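Best way to dry socks indoors without the whole flat smelling damp?
Posted in Home & Laundry by Lilla Bakos

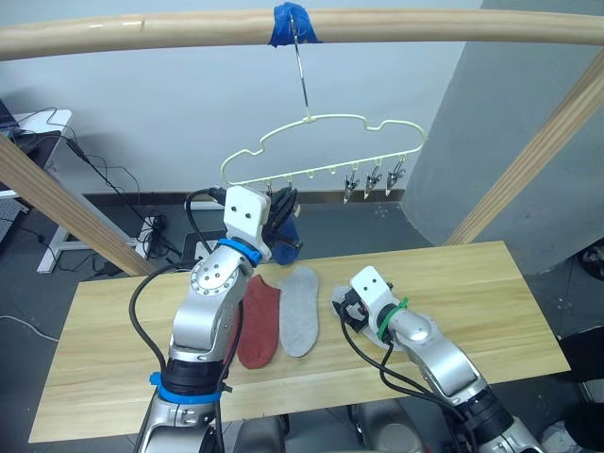

What I've got and what goes wrong

Hi all, hoping someone can help before the winter properly sets in. I'm in a one-bed flat on the second floor, no balcony, no tumble dryer, and the landlord won't have a line across the window. I've got a wooden rack with one of those little cloud-shaped sock hangers hooked over the top pole, and I love it, but by November my socks take the best part of two days to dry and they come off smelling like an old flannel.

I wash twice a week at 40 with a normal dose of liquid. The rack lives in the bedroom because the living room is tiny. I do open the window when I remember, but then the heating is just going outside, isn't it? I've been looking at a Zirkum dehumidifier that's 143 pounds, and before I spend that I'd like to know if I'm doing something daft. Do I need the machine or is there a cheaper fix? My partner says just buy more socks.

Aisyah Tjoa

We had exactly this in our last place and I'd look at the washing end first. Run an extra spin at the end of the cycle, the fastest your machine will do. Ours goes up to 1400 but for years I left it on the gentle one without thinking, and the difference was huge – towels too. Then get the load out straight away. If it sits in the drum while you're at work it's already going sour before it gets near the rack.

Hang socks by the toe or the cuff, I don't think it matters much whatever people tell you, but do leave a gap between them and don't bunch two on one peg. Also check the rubber seal on the washer door. Mine was black underneath (sorry) and a hot empty wash with soda crystals sorted most of the smell on its own.

As for the dehumidifier, I did buy one in the end, a Purba, second-hand. Shut it in a small room with the rack, door and window closed, and a wash hung up at 9 in the evening is usually dry when I get up. It does hum though, so I wouldn't want it in the bedroom overnight. Could the rack go in the bathroom?

Fuad Habte

Put them on the radiator. Done it all my life, never had a problem.

Wahyudi Menon

Please don't do the radiator thing if you've already got damp, it puts all that water in the air in one go and it ends up on your windows. I'd try a cheap fan pointed at the rack before spending on anything. Mine's a Motero desk one, 8 quid at a car boot. Thick walking socks still take ages – I just wash those on a Friday and give them the weekend.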